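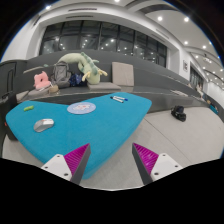
By Divya Chowdary | Workspace care | 5/18/18

Resetting an upholstered table and tiered bench seating

Fabric-covered tables are a poor match for the things people put on them. A turquoise fuzzy cover like this one takes a mouse, a coaster and a pair of dry-erase markers well enough, but it holds lint, and ink that gets into the pile is hard to shift. The procedure below covers a shared room with one soft table and grey tiered seating behind it.

What you need

– Vacuum with a soft upholstery brush
– Two white cotton cloths
– Fabric cleaner (we use Pavwood, diluted as per the label)
– Isopropyl alcohol and cotton buds
– One shallow tray, one lidded tub

Step 1. Clear the tabletop

Sort as you lift. Markers go in the tray, caps pushed on until they click. Computer accessories go back to the desk they belong to. Coasters are wiped on both faces and set aside. Small stationery goes in the tub. Do not slide anything across the fabric, as dragging flattens the pile and leaves a visible track.

Step 2. Clear the seating

Work from the upper tier down. Bags go on the hooks by the door. Stuffed toys and loose cushions come off the benches completely. A large toy, such as the pale-green one with the spiky ridge, should be lifted from under the body. Pulling on the limbs strains the seams. Check cups and other containers for liquid before you move them.

Step 3. Vacuum

Use low suction on the table. Start in the middle and work out to the corners in one direction, then repeat at right angles. Soft edges collect more dust than the flat top and need a second pass. On the benches, run the crevice tool along the join between each tier before doing the seats.

Step 4. Treat marks

Test the cleaner on a hidden patch first and wait 23 minutes. If the colour is stable, dab it on with a damp cloth. Do not rub. For dry-erase ink, touch the spot with a cotton bud and a little alcohol, then blot with the second cloth. Repeat with a clean bud until no more colour lifts. Old ink may need up to 1,000 mL of rinse water in total, applied a little at a time.

Step 5. Dry and brush

Leave the table bare until the cover is dry to the touch. Brush the pile in one direction with the upholstery brush – a stiff nylon brush will pull fibres.

Step 6. Put things back

Coasters first, within reach of each seat. Markers stay in the tray, lying flat. Keep the mouse on a hard mat, as optical sensors can track badly on long pile. Large toys go at the back of the upper tier and cushions on the lower one, with the aisle end left free for sitting.

Lech Tomaszewski keeps the spare cleaner in the Gwilliam cabinet. The stock code is 885.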